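December, evening

Got to the workshop a little after six and had the back half to myself until Areeba came. Cold in there until the heater had run a while. I swept under the bench first, which I'd been putting off, and found two of the M3 screws I had already reordered.

Left gripper first. The jaws on it have been closing late against the right one, and I spent most of last night blaming the cable. Swapped the cables side to side and the lag stayed where it was, so the cable is fine. Opened the body and the set screw on the pinion had backed out half a turn. Cleaned it, put a drop of threadlocker on, left it for an hour while I ate. Note for later: check the right one too. I didn't tonight.

After that, calibration. The encoder reads 3537 at fully open now and 1590 at closed, both of them repeatable over 7 tries. The old numbers in the config file were from before the new jaws went on, so I overwrote them and kept a copy in the Erklow folder. Erklow is what we call the whole build. Areeba wanted Bangash, after the street her uncle lived on, and lost the vote. 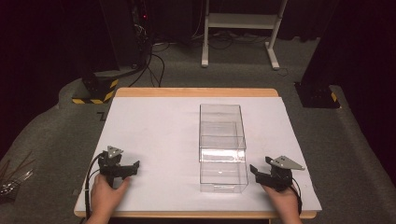

The plan for the first proper task is still sorting small parts into two compartments. Hina thinks we should skip it and go straight to passing one part from hand to hand, which would show up any difference in timing between the sides. She may be right. I'd like something dull that works before we try that. We agreed on 80 recorded runs of the dull version, then look at the data, then argue again.

Areeba rewrote the logging so each side gets its own timestamp. It used to take one stamp for the pair, and that hid the lag for almost a month. She was pretty annoyed about it – mostly at herself, though I wrote half of that file. The new version drops a line now and then when the disk is busy. She has it on her list.

The mounting plates are gray metal and heavier than I'd like. My wrists feel it after twenty minutes. Hina has a drawing for a lighter one with the middle cut out, and she'll ask at Dokton what they charge for a short run. If it's silly money I'll drill out the ones we have.

Also the Helport order is still not here. The tracking page says the same thing it said last week. Wrote to them again.

Ran the open and close test once more before leaving, both sides together, and the two traces sat on top of each other well enough. Shut everything down at ten-thirty. Areeba took the laptop home to look at the dropped lines. I have the key, so I need to be there by five tomorrow to let Hina in, and bring the small hex drivers back with me.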